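Gripper drags the pencil sideways when it closes on it - how do I get straight layout lines on a board?
Posted by Jagadeesh Reddy in Home Workshop Builds

Hello all, and thank you in advance for reading, because I tend to go on a bit. I share a workshop in Fluvadbridge with a few other people, and my corner of it has slowly been taken over by a small two-finger gripper that I want to use for marking out boards before I cut them. My shoulder is not what it was, and I like the idea of a machine doing the long dull layout lines while I get on with the joinery (or make tea, which is the more likely outcome).

The fingers are plain black plastic with flat inner faces. The jaws open and close nicely on bigger things, so I don't think the drive is the trouble. A carpenter's pencil is another matter. When the fingers close, one side seems to touch a hair before the other, and the pencil gets shoved over and tips before the second finger catches up. By then the point has already left a smudge. If I hand it the pencil directly and hold it upright while the jaws shut, I get a line, but it comes out in little dashes, and in places it doubles up as if two people had drawn it.

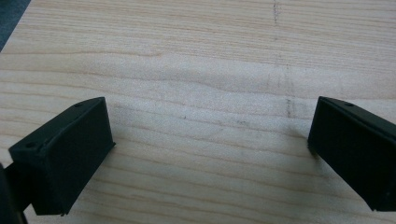 I have been practicing on a pale board with a fairly quiet grain, thinking that a nice smooth surface would take one variable away. I lower the gripper until the fingers are just clear of the wood, close, and then move in a straight line away from me. I've tried 6 millimeters of clearance and 3 millimeters, and the lower one is better but still not good. I also slowed the travel right down, and that made the dashes closer together without making them go away.

So I suppose I am asking two things. How do I stop the pencil being pushed over when the jaws close, and is the broken line part of the same problem or a second one? I'd rather not buy a proper pen holder if I can help it, because I want the same fingers to pick up small blocks afterward.

Līga Laur
Hello Jagadeesh, what a nice project! I went through nearly the same thing with my own build, so let me take your two troubles one at a time.

The shoving is a shape problem, I think. Flat faces are lovely for blocks and miserable for anything thin, because the pencil has nothing to settle into and can roll or lean anywhere along the face. What cured it for me was a pair of slip-on pads with a shallow V running up and down the middle of each one. Mine are printed in the soft, slightly rubbery filament, but I made the first pair out of scrap hardwood with a file and they worked well enough that I used them for months. The V pulls the pencil to the center as the jaws close, even when one finger gets there early. They come off in a moment, and then you have your flat faces back for the blocks.

If your fingers have any spare screw holes, use those to locate the pads. Double-sided tape creeps when you push sideways on it, and you will chase that for an evening before you work out what's wrong.

The dashes are a second problem, in my opinion. A pencil held rigidly at a fixed height will skip wherever the board dips, and even a board that looks flat is usually a little bowed. You need the pencil to ride up and down by itself. I put mine in a short sleeve with a weak spring from a ballpoint pen behind it, and the gripper holds the sleeve. Go gently with the spring, since a strong one will snap leads all day long. I broke 18 before I swapped mine, and I was not in a good mood by the end.

The doubled bits could be the point wandering in its hold and coming back again. Try the pads first and see how much of that is left - you may find you need very little else.

Tarmo Kairys
use a mechanical pencil. softer lead too. worked on mine

Austra Eglītis
I agree with nearly everything Līga wrote, and I would only add one thing to check before you make any pads. Close the jaws very slowly on a known square block, with the block clamped down so it can't move, and slip a piece of paper in on each side. If one paper is trapped while the other still slides freely, your fingers aren't centered, and no pad will completely hide that. On my gripper the fix was loosening the finger screws, closing the jaws on the block, and tightening everything up again while it was held. It took me 30 minutes, most of it spent looking for the right hex key under the bench.

I'd also be a little careful with Tarmo's suggestion. A mechanical pencil does give a lovely fine line, but the thin lead snapped on me whenever I crossed the grain. A clutch pencil with a thick lead was a happy middle ground, and the round barrel sat in the V very nicely.

One more small thing, on practice boards. Mark your start and end points with a knife nick before you run a line, so you can lay a steel rule across afterward and see which way it wandered. Mine always drifted toward the same side, and that was how I found out that my rail was out of square with the bench. Do come back and tell us how you get on with it!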